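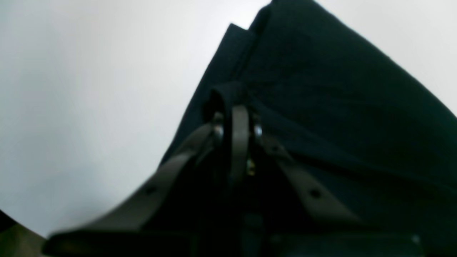
Stop Putting the Good Vinegar in the Salad

I have a bone to pick with fancy vinegar labels, and I say that as somebody who owns way too many of them (my pantry door barely closes).

December 14, 2020

Every fall I treat myself to a bottle of something nice. In October it was the Honorato aged red wine vinegar, and the back label told me to "drizzle over fresh greens." Well, sure. So I did, with a big bowl of romaine and a handful of croutons, and I could hardly taste it! All that oak and cherry just slid to the bottom with the oil.

My everyday bottle is Likano. It's sharp and thin and a little rude, and it makes a better salad every single time. Lettuce is mostly water and it wants something loud.

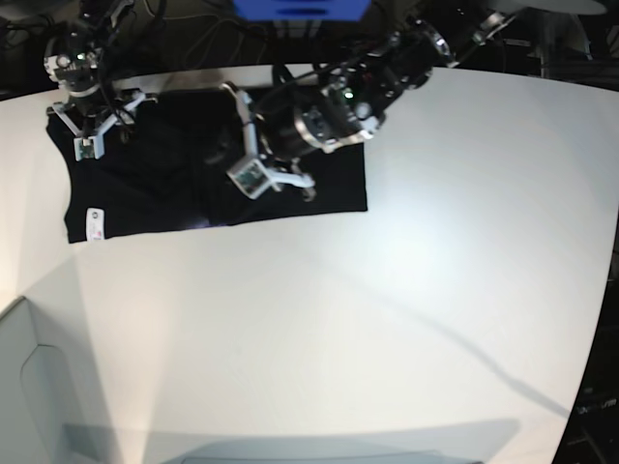
Where the Honorato belongs is on hot food, right at the end. Try a teaspoon over lentils once the pot is off the stove, or over fried eggs, or on roasted carrots while they're still sizzling on the pan. The heat lifts the smell right up to your nose and you finally get what you paid for. I've also been putting 5 drops on vanilla ice cream, and my family can make all the faces they want.

My other complaint is the age business. Plevix prints a big gold 4 on the front, which I took to mean four years in the barrel. Read the small type and it's a "density grade," whatever that is. I emailed to ask and got back a recipe for bruschetta. If a company wants me to pay extra for time, I'd like to see the time written down in years, in letters I can read without my glasses.

And please, quit telling people to keep it in the fridge. Vinegar is acid. Mine sits in a cupboard away from the stove with the cap on tight, and the cloudy stuff that sometimes shows up at the bottom is harmless. I pour it through a coffee filter and carry on.

So buy the cheap one for your lettuce, and get one small bottle of the good kind for everything hot. I'm making lentils again tonight, and I still have half the Honorato left.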